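Call for Participants: Household Robot Good Practice Panel
By the Pluvden Home Robotics Practice Group
Dec 5, 2022

Do you have opinions about how a robot should behave around a dinner table? We would love to hear them! Pluvden is putting together a panel to help us write the second edition of the Branach Guide, our plain-language set of good practice rules for robots that work in kitchens and dining rooms. The panel starts in January and we are looking for people from all kinds of backgrounds, including people who have never touched a robot in their lives.

The first edition came out of our Clandale office and ran to 97 rules. Some of them have held up really well. Others were written by engineers for engineers, and it shows (rule 41 uses the word "end-effector" four times in two sentences, and we are sorry). Since then we have collected 413 written comments from readers, and a good many of them ask the same thing: what does a rule like "keep a respectful distance from furniture" mean when there are chairs on every side and the table is already set?

So we've moved the work into simulation, where we can try a draft rule in one room after another and argue about it as long as we like. 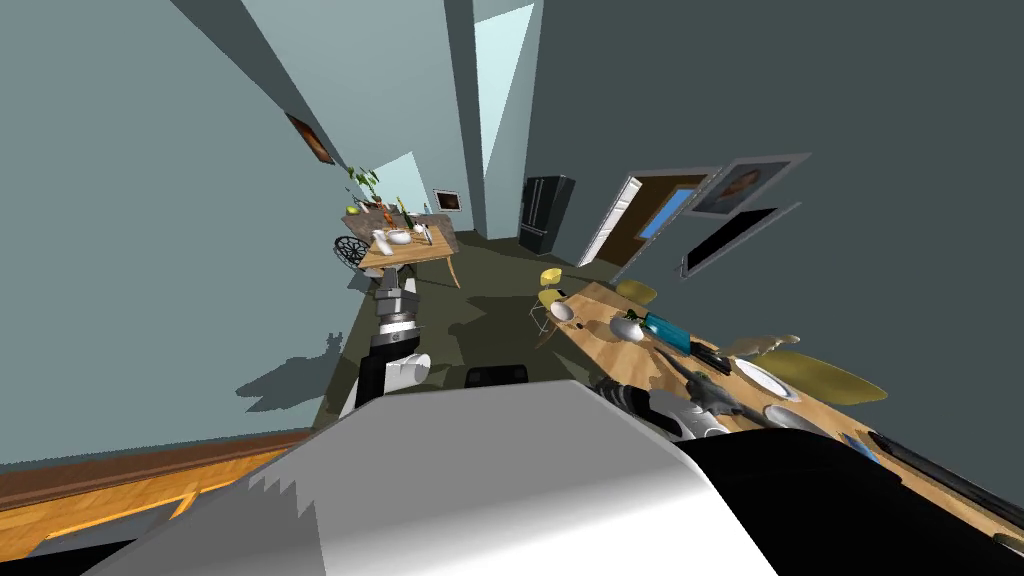
Simulated dining room: the robot's right arm reaches over a table set with plates.

Panel members will review short simulated sessions like these and tell us where the draft rules are clear, where they are fuzzy, and where they are just plain wrong. You'll be judging the rule as much as the robot. If a rule says "approach slowly" and two of you picture two very different speeds, we want to know about it, because a family at home will have the same disagreement.

The second edition will have five chapters, and you can pick the ones you care about most:

- Moving through shared rooms, including doorways and narrow passages
- Reaching over tables and around dishes
- Working close to counters, cabinets and appliances
- Stopping, waiting and handing control back to a person
- Keeping records, and who gets to see them

The counter chapter is the one that gets us most excited right now, and it needs the most help. Our current draft asks for a minimum clearance between the gripper and any fixed edge, but it says very little about coming up from a low position, where a countertop overhang can be the first thing the hand meets.

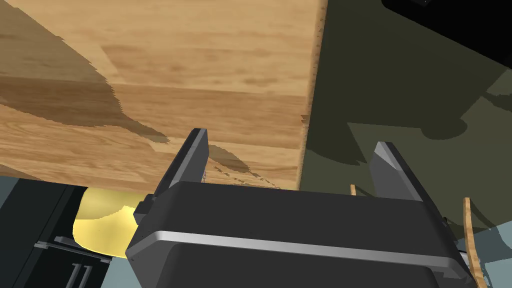

We have three versions of that rule on the table and none of them reads well yet. One gives a fixed distance, one ties the distance to speed, and the third asks the robot to stop and check before it moves any closer. Each has its fans in the office. If you cook for a living, fit kitchens, use a wheelchair at a counter, or have small kids who run in at knee height, you will see things in those drafts that we have missed.

What we ask of you

Two online sessions a month, 90 minutes each, from January through the end of June. Between sessions there is some reading and a set of clips to watch, and most people should be able to fit that into one evening. We also hold one in-person day at our Ventura workshop in the spring. Travel is paid and we will work around your schedule as best we can. If you can't travel, you can join that day by video and still take full part.

You need to be 18 or older, comfortable reading and discussing in English, and willing to disagree with people politely. A computer that plays video is enough. Please tell us if you work for a company that makes or sells home robots. You can still apply, but we limit those seats and list them openly in the guide.

What you get

Panel members receive $609 for the full term, paid in two parts, and are credited in the second edition if they want to be. You will also see every draft before the public does, along with our written answer to each comment you make. We take that last bit seriously. When we turn a suggestion down, you get the reason in writing.

How to apply

Send us one page, in any style you like, telling us who you are, which chapters interest you, and one thing a robot in your own kitchen should never do. Please skip the formal resume. Mail it to Pluvden, Panel Call 366, at our Clandale office, or drop it off at the front desk in Ventura. Large-print and audio copies of the first edition are available on request, and so are captions and sign language for all sessions. Just mention what you need on your page and we'll set it up before the first meeting.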